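PC Hardware Basics
Unit 3: Storage and the inside of the tower
Instructor: Anežka Michalík. Lab assistant: Zihan Jia. Room 226.

Read this before you come to the lab. Bring the parts sheet from Unit 2 and a pencil.

Before opening a case
Shut the computer down, switch off the power supply at the back, and pull the cord. Hold the power button in for a few seconds. Lay the tower on its side and take off the side panel. Put the screws in the tray, not on the floor. Touch bare metal on the case before you touch a part, and again whenever you have walked away from the table.

The hard drive
A 3.5-inch drive has two connectors side by side. The wide one is power and the narrow one is data. Both are L-shaped and fit only one way. Unplug them by the plug and never by the wire. Some drive cages hold the drive with screws, others with a plastic latch. Look before you pull.

Copy these from the drive label onto your parts sheet:
Maker and product line
Capacity
Model number
Serial number

The maker's capacity is in decimal units, so a 1 TB drive shows up as 931 GB in Windows. This comes up on the quiz every term.

Carry the drive by its edges and set it down flat. A drop of a few inches can ruin it — even when it is switched off.

The processor
If the cooler has been removed, leave the retention frame closed and keep your fingers off the heat spreader. Fresh thermal paste is needed before a cooler goes back on. We cover that in Unit 4.

Grading
The parts sheet is worth 26 points out of 100 for the unit. Partners hand in one sheet with both names on it. 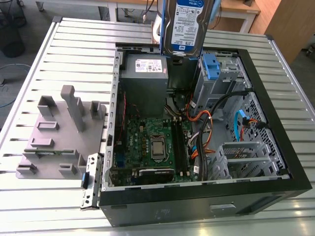
LAB PRACTICE: DRIVES AND CAGES

The 1TB WD Blue is out over the chassis, and the cage is the gray metal one with the bright blue latch. Find the power supply, the two memory slots and the low-profile graphics card, and mark each on your sheet. Leave the cables in the case where they are. Questions go to Zihan Jia during lab hours.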